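Apr 26, 2020
Trakeck Robotics Group, Stadavano

4. Choosing Between Camera Views in Garment Handling

The Gernum controller receives color images from a camera at the head and from small cameras at the wrists. Earlier versions gave every view the same weight at every time step. In furnished rooms the views often differ sharply in what they contain, and equal weighting let a view with little bearing on the next motion affect the command sent to the arm. The present section describes the view weighting method and the test used to assess it.

Figure 2. Views from the bedroom setting. First: wrist camera, with robot fingers over striped carpet. Second: head camera, with garments on a bed and no hand in view.

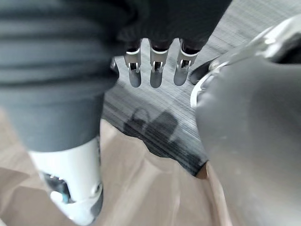
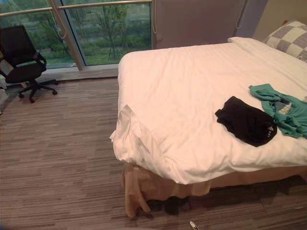

One reader of the draft asked whether the head view should be dropped whenever it shows no part of the robot, and argued that the controller cannot relate a garment to a hand it does not see. We considered this rule and did not adopt it. The head view in Figure 2 contains no finger or gripper, yet it shows where the two garments lie on the duvet and how they overlap. A planner that has to decide which garment to approach first needs that information. The wrist view in the same figure shows three fingers clearly enough to judge their spacing, while the carpet behind them is smeared in places by motion. Neither garment can be seen in it. A fixed rule based on hand visibility would keep the second source and discard the first at the point where a target must be chosen.

4.1 Weighting method

Each view is passed through the same image encoder, and a small network then assigns it a weight between zero and one. The network has two inputs: the encoded image and the current stage of the task (search, approach, grasp, or release). Weights are scaled to sum to one before the views are combined. We do not supply labels that state which view is correct. The weights are learned together with the arm commands, and the only training signal is the difference between the predicted command and the recorded one.

Early trials showed weights that changed abruptly from one image to the next, most often when a wrist camera was moving quickly. The resulting commands were uneven. We therefore average each weight over the previous 20 images. Longer averages gave smoother motion but delayed the shift to the wrist views as the hand came close to the cloth. The length was set by hand on the training rooms and was kept the same for all later tests.

4.2 Data and test procedure

The training set contains 200 episodes recorded by operators in furnished rooms. A separate set of 200 episodes was held back for testing. No room appears in both sets. Bedding was left as it was found, and garments were placed without a fixed pattern. Surfaces with low contrast, such as pale stripes on white cloth, were kept in the data on purpose, as were patterned floors. Both cause trouble for methods that separate an object from its background by color alone.

Three controllers were compared: equal weights, the hand visibility rule suggested above, and the learned weights. All used the same encoder and the same training schedule. We measured the error between predicted and recorded commands at each stage, and reviewed the cases with the largest error by eye.

4.3 Results

The learned weights gave the lowest error in the search and approach stages. During search, the head view received most of the weight in nearly all test episodes, including those in which the robot's hands were outside it. The hand visibility rule did worst at this stage, and its errors were largest when several garments lay close together. In the grasp stage the rule and the learned weights performed alike, and we claim no advantage there.

Two kinds of failure remain. When a dark garment is folded flat, the encoder often treats it as a single block, and no weighting of views corrects this. When a sleeve or cover on the robot fills a large part of a wrist view, the weight on that view can stay high after the image has stopped being useful. Masking the robot's own body is the obvious remedy. It was tried in March on a small part of the training set, but the masks also removed cloth held between the fingers, and the work was set aside until better masks are available.

Contact: Trakeck Robotics Group, Stadavano | Copyright 2020 Trakeck | Back to top

Related items
Gernum: Controller Design and Safety Limits
Recording Operator Episodes in Furnished Rooms
The Ndung'u Garment Set: Collection Notes
Masking the Robot's Own Body in Wrist Images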